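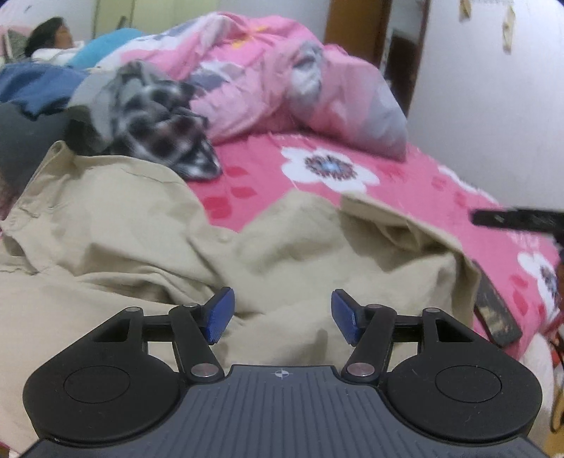 State House takes up storage rule for reloading powder

The House public safety panel voted in May to send the powder storage bill to the full chamber. The bill would cap the amount of smokeless powder a person may keep in a private home at 35 pounds. Current law sets no limit for home use and leaves the matter to local fire codes, which differ from one town to the next.

Under the bill, powder must stay in its original container, inside a cabinet with walls at least one inch thick. Primers must be kept in a separate cabinet. A first violation carries a civil fine of up to $3,000. Criminal penalties were in the first draft and were removed by amendment before the vote.

The Mikoscombe fire district asked for a lower cap and a permit for any amount over 10 pounds. That request was not adopted. The district issued 276 storage permits last year under its own code, nearly all of them to shops and gun clubs. The bill does not say whether local permits would remain valid after the state rule takes effect, and the Zastton Rifle Club has asked for a written answer on this point.

Two retailers, Jemal Supply and Lornine Arms, filed comments on the section covering sales. As written, a store must keep a record of each powder sale for 2 years. Both stores asked that sales of one pound or less be exempt. The panel took no action on the request, but it can be raised again as a floor amendment.

No floor date has been set. The Senate version has the same storage limit and leaves out the sales records.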